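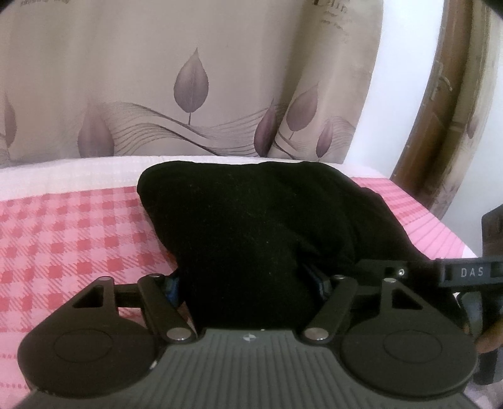 七号手持夹爪在床上夹一团黑色织物。连杆上的银色圆点是销钉，本期主要写它们。

工具维护：七号夹爪的六个销钉

七号夹爪七月回到工作台，在我这里停了两个晚上。上一期通讯里 Jasper Peeters 写了充电和存卡的事情，有几位同事来信问机械部分怎么保养，所以这一期由我来写。我的中文是在工作以后学的，有些零件的名称我可能用得不标准，如果仓库的标签和我写的不一样，请以标签为准。

先说问题。使用的人报告了两件事：第一，夹软的东西时，左边的指头比右边的先到；第二，手柄放松以后，两个指头不能完全张开，最后一小段要用手推一下。夹硬的盒子时感觉不到第一个问题，盒子会自己移动一点，两边就平了。夹衣服、袜子、毛巾的时候很明显，布先被推到一边，然后才被夹住。Skerkari 项目现在的任务差不多都是布，这个问题就不能再等。

我的第一个想法是手柄里面的拉线松了。Kang 车间以前送来的那一批，多数是这个原因。我把手柄打开，拉线的张力正常，线头也没有散开。这样花了一个晚上的前半部分，没有收获。如果我先做下面的“摇动检查”，就可以省下这个时间。

摇动检查

把夹爪关掉电源，平放在一块毛巾上，指头向前，像使用时从上面看它的样子。一只手按住机身，另一只手的拇指和食指拿住左边的三角支架，轻轻地上下摇，不要左右摇。左右方向本来就是它运动的方向，摇了也不知道什么。上下方向应该几乎没有移动。然后换右边。两边的感觉应该一样。

七号的右边很紧，左边有一个小的“嗒”的声音。声音来自左连杆靠近机身的那一端。我用指甲按住那个销钉的头，再摇，声音没有了。原因就在这里。

六个销钉，左右各三个：支架顶上一个，连杆上端一个，连杆下端靠近机身一个。它们的受力不一样。按我的经验，靠近机身的那两个磨损得最快，支架顶上的两个最慢。我们从前的表格里只有一行“销钉：好 / 不好”，这样写没有用。新的表格我改成六行，Jasper 已经放到公用文件夹里，旧的请不要再打印。

拆开

需要的工具：小的冲子，小锤子，带槽的木垫块，镊子，一个有盖的浅盘，记号笔。浅盘请用有盖的。

拆以前先在连杆上做记号。左连杆和右连杆看起来是对称的，但是孔的倒角只在一面，装反了也可以装进去，过几天才会发现不对。我用银色记号笔在左边点一个点，右边点两个点，都点在朝下的那一面。

销钉要从下往上冲。有头的一面在上面，如果从上面打，头会把孔边压坏。Brullotau 寄来的备用连杆，有一对就是这样坏的，不是他们做坏的，是我去年自己打坏的。

每拆一个销钉，就放进浅盘里对应的格子。六个销钉新的时候一样，用过以后就不一样了，磨损的方向各有各的，混在一起以后再装回去，间隙会更大。如果决定六个全部换新，就不用管这一点，但是旧的还是请分格子放，写在表格里要用。

量和看

七号左下的销钉，在灯下面转着看，中间有一圈发亮的地方，用指甲可以感到一个台阶。右下的也有亮圈，但是没有台阶。其他四个只有普通的使用痕迹。

我们的规定是每200次任务检查一次销钉。七号的记录本上写着616次，中间只有一次检查的签名，是我的签名。另外应该有的检查没有做，我查了值班表，那段时间七号在几个地点之间直接交接，没有回过 Bornbridge。这件事我不怪哪一位同事，交接单上本来就没有“到检查次数了吗”这个问题。从这个月开始有了，在第二页的最上面。

孔比销钉重要。销钉便宜，换了就好；如果孔变成椭圆，新销钉进去也会响。检查孔的方法：用一个新销钉放进去，不加油，让连杆自己垂下来。连杆应该慢慢地、平均地落下去。如果它落到一半停住，孔里有脏东西或者毛边；如果它落得很快并且左右摆，孔已经大了。七号左连杆的下孔第一次是停住的。清理以后落得平均，我很高兴，连杆可以继续用。

清理出来的是什么呢？是纤维。很细，灰色和黑色的，和油混在一起，压得像一小片毡子。这也解释了第二个问题，指头最后一小段张不开，就是这些纤维塞在连杆下面的角落里。针织的东西掉毛很多，帽子和袜子最多，被单比较少。从前我们做厨房任务的时候，夹爪里面拿出来的是面粉和米粒，现在是毛，每种工作有它自己的脏。

清理请用镊子和干的软刷子。不要用压缩空气对着关节吹，纤维会进得更深。酒精可以擦金属，不要擦指垫。

装回去

六个销钉我全部换了新的。也可以只换左下的一个，Jasper 就是这样主张的，他说其他五个还能用很久。我的看法是，既然已经拆开，一起换了以后下次比较容易判断。我们没有统一意见，所以表格上两种做法都可以选，只要写清楚换了哪几个。

油只用很少。用牙签的尖蘸一点，涂在销钉中间，装进去以后把挤出来的擦干净。七号以前的油太多了，纤维才会粘得那么厚。如果你的夹爪主要夹布，我建议比说明卡上写的再少一半。

装的顺序：先装靠近机身的两个，不要打到底；再装连杆上端的两个；最后装支架顶上的两个。全部进去以后，用手把指头开合几次，感觉两边是否一样，然后再把六个都打到底。如果一开始就打到底，有一边常常会别住，又要重新拆。我第一次学的时候拆了三遍。

指垫

两个圆形指垫这次没有换。圆圈里面凹下去的部分容易积灰，用湿布包住手指转一圈，再用干布转一圈。请看指垫的边有没有小裂口。如果有裂口，布的线会挂在上面，松开的时候会把布拉走，记录里就会出现“松不开”的假故障。七号的指垫边是完整的。

清洁以后等指垫完全干了再使用。我一般放一个晚上。

带子和小螺丝

右边那条印着白色字母 DAS 的黑色带子，一端用一个小的金属螺丝固定。这个螺丝请每次交接的时候用手指摸一下，会转就是松了。不要用大的螺丝刀，槽很浅，已经有一个被转坏。拧到不动就停，再多一点点力都不需要。

带子本身不用洗。如果很脏，请告诉我，我有备用的。

手柄上的事情没有很多可以说。握的地方用清水布擦，缝里用牙刷。手柄打开的盖子，没有必要请不要打开，我这次打开它也是白开。

试夹

修好以后的试验，以前我们用一块木头。木头太容易了，两边不同步也能夹住。现在试夹改成用软的东西：一只袜子或者一顶针织帽，随便揉成一团，放在有床单的软面上。软面很重要，在桌子上夹，指头的下边会碰到桌面，手会不自觉地抬起来，结果就不准。

做法是这样：从上面对准布团，慢慢合上，看布团在合上的过程中有没有向一边走。格子床单很方便，可以用格子看布团走了多少。合上以后停一停，抬起一点，放下，松开，看指头是否自己完全张开。这样做14次为一组，每次把布团重新揉一下，转一个方向。

七号修好后的第一组，有两次右边先到，我又检查了一遍，是右边支架顶上的销钉没有打到底，差一点点。打到底以后再做一组，左右同时到，每次都自己张开。我签了字，把记录本第一页的“停用”划掉了。

请各位注意写记录的时候，“左”和“右”是从拿手柄的人的方向看的。上个月有一张单子写“左指松”，我检查了很长时间左边，后来才明白那位同事是从对面看的。机身的上边缘中间有一个小的白色星形标志，如果不确定，请写“星形标志朝上时的左边”，我就一定不会弄错。

备件情况

销钉：够用。连杆：左边还有，右边只剩一对里面的那一个，已经向 Brullotau 订了，还没有收到发货的消息。指垫：够用，但是请不要自己从柜子里拿了不写。有盖浅盘：我买了新的，放在工作台下面第二个抽屉，盖子上贴了“夹爪”，请不要放别的螺丝进去。

下一个回来检查的是四号，它现在还在 Kang 那边。拿着四号的同事，请先做摇动检查，不需要工具，早上开始工作以前做就可以，把两边的感觉写在交接单的背面。如果听到“嗒”，请不要继续用，直接寄回来。寄的时候指头要合上，中间夹一块布，不要夹泡沫，泡沫的碎粒很难从关节里拿出来。

对表格有意见请写给 Jasper，对夹爪有意见请写给我。

Jahangir Weerakoon
Bornbridge 工具台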